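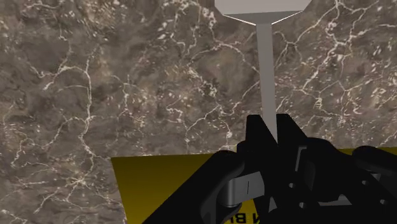 **Route Checker (part-time), Nullau Walking Guides, Pudgate**

Posted 7/15/21. Open until we find someone, or until the leaves come down and we have to wait for spring.

Nullau publishes small walking guides that fit in a jacket pocket, provided the jacket was made before pockets got silly. We have 104 routes in print. Every one of them was correct on the day it was written. Since then, farmers have moved gates, a county has renumbered its roads, and the red barn on the Nirkel Loop has been painted green by people who clearly don't own our book.

We need a person to walk the routes with the text in hand and tell us where we're wrong. The last checker, Vidar Bakke, did this for years and has now gone off to walk for pleasure, which he says is a completely different activity and much slower.

## What the job is

You take a route. You go to the start of it and do exactly what the book says. If the book says "turn left at the stone trough," you look for a stone trough. If you find one, turn left and see if that still gets you anywhere. If you find a bathtub, write down "bathtub."

The hard part is doing what the words say and ignoring what you know they mean. People who are good at finding their way are often bad at this. They see a fork, they feel in their bones that the trail goes right, and they go right, and it's fine, and they come home and report that the directions are fine. The directions said left. A retired couple from out of state will go left, and then they will write to us.

They do write to us. Kirsty Bloxham handles the mail, and she'd like it known that she has read every letter about the Veloso Ridge section and agrees with most of them. Part of your job will be reading the letters for a route before you walk it. Some are a sentence long. One came with a watercolor.

When you get back you type up your notes and send them to Linnea Hedlund, who edits the guides. She will call with questions. The questions will be things like "When you say the path bends, does it bend or does it curve?" Have an answer. "I don't remember" is allowed and is greatly preferred to a guess, though you'll probably be going back out.

## Hours and pay

It's 20 hours a week, averaged over the season. No week has ever been average. In a dry spell you may be out four days running, and then it rains and you sit at home typing with your boots stuffed full of newspaper. The season ends in November. Over the winter there's desk work, mostly proofs and maps, at the same rate and fewer hours.

The rate is hourly and it's the same for walking, driving, typing, and standing in a field waiting for cows to make up their minds. We'll tell you the figure on the first phone call, before you've spent an evening on a cover letter. We pay mileage. We replace boots once a year, and you pick them. We do not pay for dogs, but see below.

You'll be an employee, with paid sick days and the regular paperwork. There is a health plan, and Valdemar Frandsen in the office can walk you through it. He enjoys this more than you'd expect, so leave yourself an hour.

## What you need

- A driver's license and a car that doesn't mind gravel.
- Legs good for 6 miles on uneven ground with some climbing. A few routes are longer, and those can be split over two days.
- Handwriting you can read yourself when it has been rained on.
- Plain written English. If you describe a hill as "nestled," Linnea will send it back.
- The ability to be polite to a landowner who is not being polite to you.
- Some comfort with your own company. Days can go by out there with only sheep to talk to, and they're not interested in the book.

## What you don't need

A degree in anything. An outdoor leadership certificate, although well done if you have one. Expensive gear. A GPS watch is fine to own, and we'd like it in your bag while you check a route, turned on for safety and otherwise ignored. Our readers are largely carrying a book and a sandwich, and we want you to get lost in the same places they do.

You also don't need to be fast. Vidar's reports on the Nirkel valley routes include the time of day next to every note, and there's one where he spends most of a morning on a single paragraph. It was a bad paragraph. It has been fixed.

We've had good checkers who were new to the area and good ones who grew up here. Newcomers tend to notice more. Locals tend to know whose bull that is.

## Things people ask

**Can I bring my dog?** On most routes, yes, on a leash. We'd like you to walk some of them with a dog anyway, since the book makes promises about stiles that were written by somebody with a very small dog. If you have a large one, please mention it in your application. It may count in your favor.

**Do I get my name in the book?** Yes, on the copyright page, in type you'll have to point out to your relatives.

**Can I write new routes?** Maybe in your second year. Everyone who applies has a favorite walk that isn't in our guides, and in our experience there's a reason, usually a parking problem. Send it along once you've settled in. Cristóvão Neves draws the maps and he's always glad of a fresh bit of blank paper.

**Is this a good way to get in shape?** You'd think so. There's a bakery near nearly every trailhead, and the book tells you where they are, and you have to check that they're still open.

**What about working from home?** Apart from the walking, yes. The office is two rooms over the hardware store in Pudgate, and you're welcome there whenever you like. You'll be expected on the first Monday of the month, when we go over corrections together and argue about the word "shortly."

**Is it safe?** It's ordinary walking on marked paths, mostly. You check in with the office before you set off and again when you're back at the car. If you don't check in, Kirsty starts calling, and she doesn't stop at you. You can turn around at any point for any reason, and you get paid for the day either way. A route that can't be finished is something we need to know about.

## A sample of the work

From the current edition of the lower Veloso route, still in the shops, we're sorry to say:

> Leave the parking area by the far gate and follow the wall until it ends. Cross the field toward the lone oak and pick up the path, which is obvious.

And from Vidar's notes:

> There are gates at both ends so it depends where you parked. Wall doesn't end, it gets lower. Oak came down in the winter, still lying there, so you can aim for it but you have to know. Path not obvious. Walked past it twice and I knew where it was. Suggest we say "beside the fallen oak" but somebody will cut that up for firewood and then where are we.

We said "beside the fallen oak." It was cut up for firewood. The next edition uses the telephone pole.

If you read those notes and enjoyed them, you should apply. If you read them and wondered whether a phone app might take care of the whole thing, you may be right, and we wish you well with it.

## How to apply

Please send us two things, by mail or dropped off at the office.

First, a letter, one page at most, telling us who you are and what you've been doing lately. It doesn't have to be walking. The best checker we had before Vidar came from a title office and had spent her working life finding the one wrong number in a deed.

Second, directions from your front door to the nearest place you can buy a stamp, on foot, written for a stranger. No map and no street names. Linnea may come and walk it. She won't knock, but if you see a tall woman standing on the corner frowning at a hedge, that's your application being considered.

We'll call the people we'd like to meet. The interview is a walk of 5 miles with Linnea and Cristóvão, at an easy pace, on a route with three mistakes in it that we know of. It's paid, and lunch is on us. Please tell us what you eat. If you find a mistake we didn't know about, nobody will thank you very warmly on the day, but it helps.

If walking that distance isn't possible for you and you'd still like to work on the books, write to us all the same. We have four short routes on paved paths that are described as "suitable for everyone" by a man who had never pushed a wheelchair or a stroller along any of them, and we'd like them checked by someone who knows better. Same hourly rate, hours to suit.

Letters go to Kirsty Bloxham at Nullau in Pudgate. The entrance is around the side of the hardware store, past the paint. There's a sign, but it's for the dentist who was here before us.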